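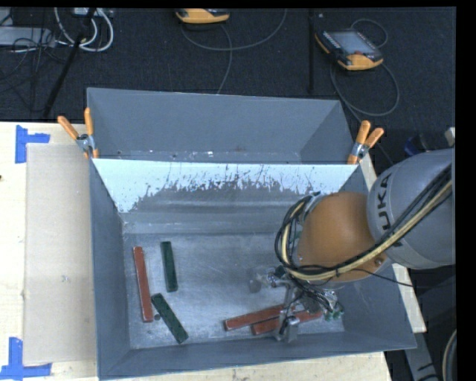
From: Dayana Zamudio
To: Bautista Street Neighbors list
Date: 22nd February
Subject: Re: [neighbors] Sourdough, rye, and the oven question

Rocío, thanks for writing all that out. I'm answering in pieces because I read it in pieces, mostly while waiting for a loaf that had no intention of rising.

Rocío Ledesma wrote:

> I've now made the Dumeck rye three times from the sheet Sarahí
> handed out and all three came out like a doorstop. Good flavor,
> I'll give it that. The sheet says "leave overnight" and I'd like
> to know whose night. Mine is six hours if the dog cooperates.
>
> Also, are we still baking in the hall oven in June, or has that
> gone the way of the soup evenings? My sister is coming and I've
> already told her there will be bread.

First, the night. Sarahí wrote that sheet in a kitchen where you can see your breath, and her nights run to twelve hours, going by when she answers email. If your kitchen is warm, six hours is plenty and eight is pushing it. Mine sits over the boiler and the dough is ready before I've finished the dishes. Look at the dough and ignore the clock. It should be domed a little and have holes on top like a crumpet. If it has sunk in the middle, you've missed it, and you may as well bake it in a tin and call it a rustic loaf, as I have on more occasions than I'll put in writing.

Second, the doorstop. I'd bet on the starter. You got yours from the same jar I did, the one Maricruz Beltrán brought back from her cousin's, and that jar was sluggish from the day it arrived. I fed mine twice a day for a week, rye flour only, and it went from sulking to lifting the lid. Dayana Huerta (the other Dayana, for newer people, the one who can parallel park) did the same with whole wheat and hers smells of nail polish. She says it bakes fine. I've eaten it and she's right, but I wouldn't keep it in a room I slept in.

Also, are you weighing the water? The sheet gives it in cups, and I have three sets of cups in my drawer that don't agree with each other. Rye wants to be wetter than looks decent. If you can shape it nicely with your hands, it's too dry. It should be more like patching plaster, and you smooth the top with a wet spoon and walk away before you can meddle.

And let it cool. I know. But rye cut warm is gummy all the way through and people then blame the recipe. Wrap it in a towel and leave it until the next day. I've taken to baking in the evening so that I'm asleep for the difficult part.

Third, the hall oven. It's still on for June as far as I know. The thermostat reads whatever it likes, so bring your own oven thermometer if you have one. Last time the back left corner ran so hot that Sarahí's loaves came out with one tanned shoulder each. We turned them halfway through, and then forgot which ones we'd turned.

The hall wants 2 weeks' notice and somebody to sign for the key. I signed last time and spent a month finding that key in different coats, so I would welcome a change.

> One more thing, does anyone have an opinion on the Karedon mill?
> There's one for sale near me and I'm weak.

I have an opinion on everything, but I've used the Karedon exactly once, at Maricruz's. It's loud. We had to stop talking, which for the two of us is a real hardship. The flour came out finer than I expected and warm to the touch, and the bread was good, though we'd have said so regardless after all that noise. Ask whether the seller still has the small brush, as it's miserable to clean without one. If you buy it, I'll bring you a sack of the Stunemeo rye berries in trade for some milling. I bought far too many and they're living in my bathtub, which has made me popular at home.

For the people who asked off list: yes, I'll retype the sheet in grams. I tried last night and found that the salt line has a coffee ring over it, so Sarahí, if you're reading, is it one spoon or two? I've been doing one and a half out of cowardice.

Last item. Whoever left the blue lidded jar at my place after the January bake, it has something alive in it. I've been feeding it in case it's yours. It's outgrown the jar and moved into a mixing bowl, and I'd like the bowl back before the weekend my in-laws come. Come by any evening, the porch light works again.

Rocío, send me a photo of the next one once it's cut. If it's dense at the bottom and open at the top, that's the oven, and if it's dense all over, go feed your jar.

Dayana Z.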